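Rapport de projet – Licence 3, sociologie de l'alimentation
Le thé à la résidence : enquête sur une pratique que tout le monde croit connaître

1. D'où vient ce sujet

Le sujet initial portait sur les circuits courts en zone périurbaine. Il a été abandonné au bout de deux semaines, quand j'ai compris que les producteurs concernés ne répondaient pas au téléphone pendant la journée et que je ne répondais pas au mien le matin. Restait à trouver un terrain accessible à pied, ouvert tard et peuplé de gens disposés à parler. La cuisine commune du deuxième étage remplissait ces conditions, avec en prime une bouilloire.

Le projet s'est donc déplacé vers la consommation de thé et d'infusions dans une résidence étudiante de 175 chambres. Notre encadrant, Baldur Vídalín, a accueilli ce changement avec un silence que j'ai choisi d'interpréter comme un encouragement. Il a ensuite demandé en quoi le thé posait une question sociologique. Le présent rapport est une tentative de réponse, tardive mais sincère.

2. Question de départ

Boire du thé seul dans sa chambre coûte peu et ne demande rien à personne. Pourtant, une partie des résidents descend le préparer en cuisine commune, où il faut attendre son tour, supporter l'odeur des oignons des autres et tenir une conversation. Pourquoi ? L'hypothèse de départ était que la boisson sert de prétexte à la rencontre. L'hypothèse concurrente, défendue par mon voisin de palier, était que les bouilloires sont interdites dans les chambres. Il avait raison sur le règlement, ce qui m'a fait perdre une semaine. Mais presque tout le monde possède une bouilloire clandestine, ce qui m'a rendu mon sujet.

3. Méthode

J'ai combiné trois outils : un questionnaire distribué sous les portes, des observations en cuisine et des entretiens. Le questionnaire a été rempli par 19 personnes. Ce chiffre ne permet aucune généralisation et je m'en abstiendrai, sauf dans les passages où je n'ai pas pu résister.

Les observations ont eu lieu entre 21 heures et minuit, carnet posé à côté de la tasse. L'observation participante a ceci d'agréable que l'on peut finir les biscuits des enquêtés en invoquant la construction d'une relation de confiance. Elle a ceci de pénible que les enquêtés finissent par vous confier leur vaisselle.

Les entretiens, au nombre de six, ont duré entre vingt minutes et deux heures. Le plus long concerne une étudiante en droit qui n'aime pas le thé. C'est aussi le plus utile.

3.1. Le problème du sachet

Une difficulté de vocabulaire est apparue très vite. Dans le questionnaire, je demandais « quel thé buvez-vous ? ». Les réponses mentionnaient des thés, mais aussi de la verveine, du rooibos, un bouillon de légumes et, dans un cas, « le bleu ». Après vérification, « le bleu » désigne tout ce qui se trouve dans un emballage bleu. J'ai cru à une plaisanterie, puis deux autres personnes ont employé le même mot sans sourire.

Les produits sont donc classés par la couleur de leur sachet bien avant de l'être par leur contenu. On propose « un vert » qui est une menthe, « un jaune » qui est une camomille, et personne ne se trompe. La marque compte peu, sauf pour Sorkura, dont les boîtes en métal sont conservées longtemps après que le thé a disparu et servent à ranger des élastiques. 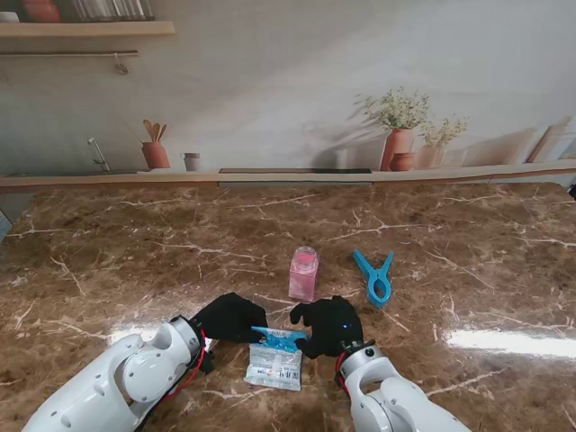 4. Résultats

4.1. Qui offre à qui

Le premier résultat concerne la circulation des sachets. Un sachet ne se rend pas à l'identique. Celui qui reçoit un thé noir le lundi rendra une infusion plus tard, ou une cuillerée de miel, ou un cours photocopié. Rendre exactement le même sachet le lendemain est perçu comme une vexation : l'étudiante en droit parle de « solde de tout compte ». On reconnaîtra ici, en plus modeste, ce que Mauss dit du don et du délai. Je n'ai pas cherché Mauss, il attendait dans le placard.

Il existe une exception, les sachets dits « de réserve », laissés dans un bocal près de l'évier. Ils n'appartiennent à personne et n'obligent personne. Ils ne sont pas bons non plus. Le bocal fonctionne comme un purgatoire pour les infusions au fenouil offertes par les familles.

4.2. Le temps d'infusion comme temps de parole

Le deuxième résultat est celui auquel je tiens le plus. Les conversations de cuisine ont une durée, et cette durée est celle de l'infusion. Tant que le sachet est dans la tasse, on peut rester debout sans avoir à justifier sa présence. Quand il en sort, il faut s'asseoir ou partir. Plusieurs enquêtés laissent volontairement infuser trop longtemps et boivent ensuite quelque chose d'imbuvable avec une parfaite dignité.

À l'inverse, ceux qui veulent éviter la conversation choisissent l'instantané. Un résident de Master, surnommé Stargate par tout l'étage à cause du bruit que fait sa porte, ne boit que des poudres solubles. Il m'a accordé un entretien de vingt minutes, debout, la main sur la poignée.

4.3. Le sucre, ou la morale

Je n'avais prévu aucune question sur le sucre. Il s'est imposé. Dans presque tous les entretiens, les gens qui sucrent s'en excusent et ceux qui ne sucrent pas l'annoncent. Le morceau reste suspect : il fait café de gare, grand-mère, hôtel. La poudre passe mieux, sans doute parce qu'on en voit moins la quantité. 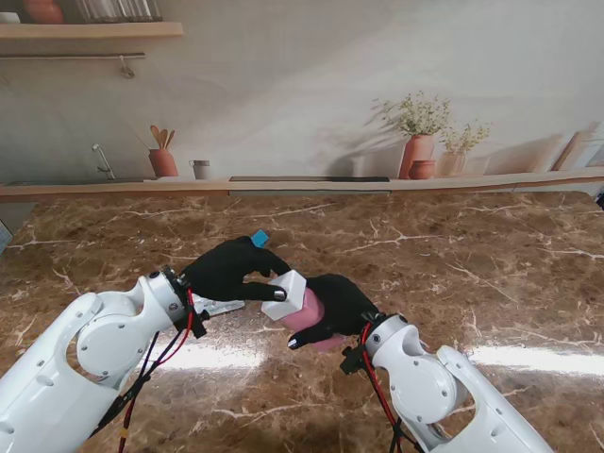 Une enquêtée raconte avoir arrêté de sucrer en arrivant à la résidence, puis avoir repris en cachette, dans sa chambre, avec la bouilloire interdite. Elle cumule ainsi deux infractions, l'une au règlement intérieur et l'autre au bon goût collectif, et ne se reproche que la seconde. Il me semble que la norme la plus forte de la cuisine commune n'est écrite nulle part, alors que l'affichette sur les bouilloires, plastifiée et signée, ne gêne absolument personne.

4.4. Ce que cela coûte

J'ai tenté d'établir un budget. Les déclarations vont de « rien » à des sommes qui supposeraient un approvisionnement direct auprès des plantations. La boutique Dremen, en bas de la rue, vend un thé fumé que tout le monde cite et que je n'ai vu dans aucune tasse. Il figure dans les réponses au questionnaire comme certains romans figurent dans les bibliothèques.

Le seul achat groupé documenté est un carton de 600 sachets, commandé en juin par un résident parti depuis. Il en reste. La question de leur propriété est délicate et j'ai cessé de la poser.

5. Limites

Elles sont nombreuses et je les donne dans le désordre. Je connaissais la plupart des enquêtés, dont deux me devaient de l'argent. Je n'ai pas observé la cuisine le matin, ce qui exclut les buveurs matinaux, population que l'on dit importante. Les étudiants étrangers sont peu représentés dans les entretiens alors qu'ils fréquentent beaucoup la cuisine, et il y aurait là une étude plus intéressante que la mienne à mener sur les préparations longues, le lait et les épices. Enfin, ma présence a modifié la consommation : plusieurs résidents m'ont avoué avoir acheté du thé en vrac « pour l'enquête ».

La grille d'observation mérite aussi une critique. Je l'avais reprise du manuel de Sveinbjörnsson, conseillé en séminaire et conçu pour des cantines d'entreprise. Elle comportait une colonne « hiérarchie » restée vide jusqu'au soir où l'on a débattu de qui devait détartrer la bouilloire. Après cela, j'ai manqué de place.

6. Suites possibles

Si le projet devait être prolongé, je comparerais deux étages, l'un avec bocal commun et l'autre sans, pour voir si les échanges entre voisins y prennent la même forme. Je referais aussi le questionnaire en remplaçant « quel thé buvez-vous ? » par « de quelle couleur ? ». L'étudiante en droit a proposé de relire la nouvelle version, à condition qu'on lui serve autre chose.

Annexes : questionnaire, grille d'observation, plan de la cuisine (l'emplacement du bocal a changé depuis, voir note au verso).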